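How I oil a tired timber tabletop

By Ingeborg Teuber
Sun 1 December
13 comments

My desk had gone grey and thirsty by September, so I finally got the sandpaper out. You don't need a machine for this, I promise! Start with a coarse sheet if there are rings or scratches, then go over the lot with something finer, always with the grain. Wipe the dust off with a barely damp cloth and go have a cuppa while it dries.

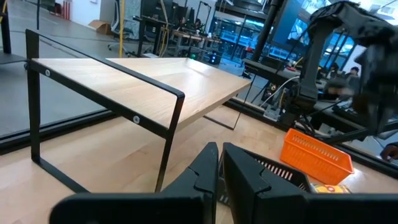 Now the oil. Pour a little puddle (smaller than you reckon) and rub it in with an old T-shirt, leave it about 3 minutes, then wipe off every bit that's still sitting on top. I do two coats with a night in between, and the edges get a third if they're still looking dull.

Spread your oily rags flat outside to dry, please, because they can catch fire if they're scrunched up in a bin. And keep your coffee mug off it for a few days!

2 shares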